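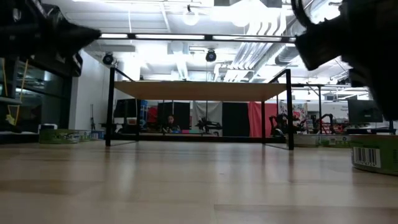
*The long wooden worktop, with a small wire-legged stand and low round containers either side of it.*

## Looking after a glossy plank worktop

A plank top with a shiny finish is easy to live with as long as grit is kept off it and water isn't left standing. This page covers the weekly clean, dealing with small marks, and setting things back so that the surface stays usable. It applies to sealed tops only. Oiled wood needs a different method.

### You will need

- two soft cotton cloths, one for washing and one for drying
- a bucket of lukewarm water with 5 ml of washing-up liquid per litre
- a soft brush or a vacuum with a brush head
- a wooden toothpick
- self-adhesive felt, cut into small dots
- 200 ml of Balari wood polish (optional, twice a year at most)

### Weekly clean

1. Take everything off the top, including the stand. Lift it straight up by the legs. Dragging a metal frame is the usual cause of long scratches.
2. Brush or vacuum along the planks. Go over the seams twice, particularly where a darker plank meets a lighter one, as dust is hard to see there.
3. Wring the first cloth out until it no longer drips. Wipe with the grain, a strip at a time, from the back edge towards you.
4. Dry each strip with the second cloth before starting the next.
5. Crouch and look across the surface towards a window or lamp. Smears show up in the reflection. Go over them again with the dry cloth.

Don't use a scouring pad or a cream cleaner. Both leave dull patches in a gloss finish and they can't be rubbed out.

### Small dark marks

Try a damp cloth first. If the mark stays, rest a fingertip on it. A raised mark is probably dried glue or paint and can be eased off with the toothpick held almost flat. A smooth one may be under the finish, in which case leave it alone. A mark that feels like a dent should be touched in with clear varnish and left for 36 hours with nothing on it.

### Putting things back

Turn the stand over and check its feet. Stick a felt dot under each one and press for a few seconds. Replace the dots when they go flat or start to slide. Set the stand towards the far side, so the front of the top is clear for work.

Wipe the bottoms of round containers before they go back. Rings come from what is underneath them, mostly old drips and rust. Group them on either side of the stand and turn the labels to the front. Low tins can go two deep, with the ones you reach for most at the front.

### Polish

Once in winter and once in June is enough. Put a little on a dry cloth, never straight on the wood, and buff until the cloth slides freely.

Last updated 2023-01-26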